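I have been putting off writing up the gripper kit, mostly because I wanted to be fair to it. I've now read the whole offer twice, including the pricing page that only opens after you give them a phone number, and I think I can be fair and still grumpy.

The offer goes like this. Andura rents you a pair of hand-held grippers with cameras on them. You do housework with them, one in each hand, and send in the recordings. Andura checks the files, tidies them up and hands back a dataset you can train a robot on. No robot needed at your end, and that's the main selling point. The rental runs in blocks, and the smallest block is 13 days, a number I can't find any explanation for.

The price for that block is $381. Then there's a "data preparation" fee of $291, which you'd think was optional from the way the page is laid out. You can skip it, but then your files come back in a format their own viewer won't open. I wrote to ask about that and got a polite reply with a link to the page I was asking about.

So, call it what it costs with both fees and stop pretending the first number is the price.

## Folding is the pitch

Every one of these services leads with laundry. Andura does, Haugen does, and Drumard has a whole page on towels. I get why. Everyone has laundry and everyone hates it. But a towel is a rectangle, and I don't know many people who lie awake over towels. I'd much sooner see what happens with knitwear on a bed, where the surface gives a little every time you press down and the sleeves have their own ideas.
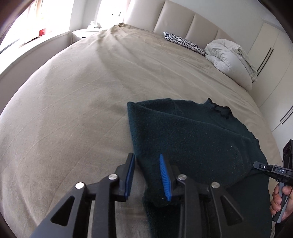
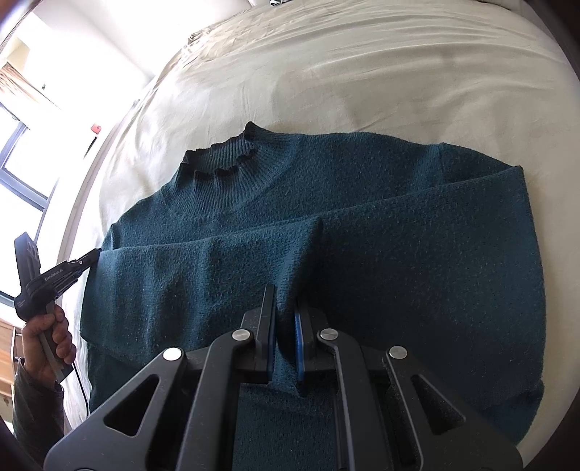
My trouble with the brochure is the word "effortless." Try it with kitchen tongs if you don't believe me. Take two pairs, lay out a sweater, and bring the sleeves in over the front without dragging the whole body along. You can do it. You'll also find yourself wanting to put the tongs down and use your thumb. Two stiff fingers are fine for a pinch and poor at smoothing, and smoothing is half of folding.

Fans of the method say this is the point, that you learn to do the job the way the machine will have to do it. Fair enough, I buy that. What I don't buy is the next step, where a stack of recordings from one bedroom turns into a robot that can work in mine. The Andura page says a "typical customer" collects 1342 folds before training. It doesn't say how many different garments that is, or how many rooms, or how often the thing trained on them got a sleeve wrong. Those are the numbers I'd pay for.

I asked about failures too. Do you throw away the takes where the fold slips? The answer was that "low-quality episodes are filtered." By whom, and against what? If a sweater slides out of the grip and the person goes back and fixes it, I'd say that's the most useful recording of the afternoon. I'd hate to think it gets binned for being untidy.

## What I'd want before signing

A sample set, for one. Haugen will send you one if you ask – it's small and the notes are thin, but it exists, and you can see for yourself what the cameras caught in a bright room and in a dim one. Andura offers a video with music on it.

I'd want to know who keeps the recordings. People are going to be doing this in their own bedrooms, with whatever happens to be lying around on the windowsill. The terms say Andura may keep "derived materials" and never define them. Fesden, which costs more and has the uglier website, puts deletion in the contract in plain words. That counts for a lot with me.

And I'd want a one-day rental. Thirteen days is a long time to find out that your wrists don't like it. Back in January the site still had a weekend option, and it has since vanished without a note.

None of this means the hardware is bad. Collecting by hand looks like a sensible way to go, and it's cheaper than having an arm bolted to your floor. I just don't think the service built on top of it is worth the second fee, and I'm suspicious of anyone who won't show me a bad fold.

If you're set on trying one of the three, I'd start with Haugen's sample and see whether your software will even read it. If it won't, you've saved yourself the rental. I still have an open question with Andura about the deletion terms, and I'll add the answer to this post if I get one that isn't a link.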